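Reheating rice without drying it out

Usteck44
3 August 2021
My leftover rice goes hard at the edges every time. 2 minutes, covered. What am I doing wrong?

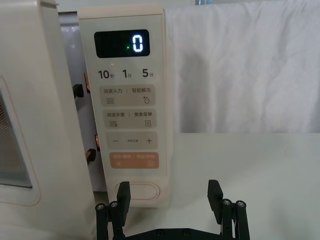 laimute_k
Too long in one go. Rice should be heated in short bursts with a spoonful of water stirred in. If your panel has quick-time labels for 10 seconds, 1 minute and 5 minutes, use the 1 and then add tens. Stir between – the middle lags behind.

Modia
Disagree on the water. It makes jasmine rice gluey. I put an ice cube on top and take it out after.

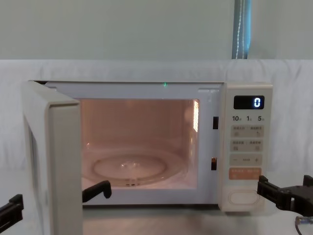
The cube hardly melts, so the grains stay separate. Full power is fine for one bowl.

laimute_k
Full power is how you get hard edges. I use 500 watts.

Usteck44
Tried the spoonful of water. Better, but a bit sticky. Ice cube tomorrow.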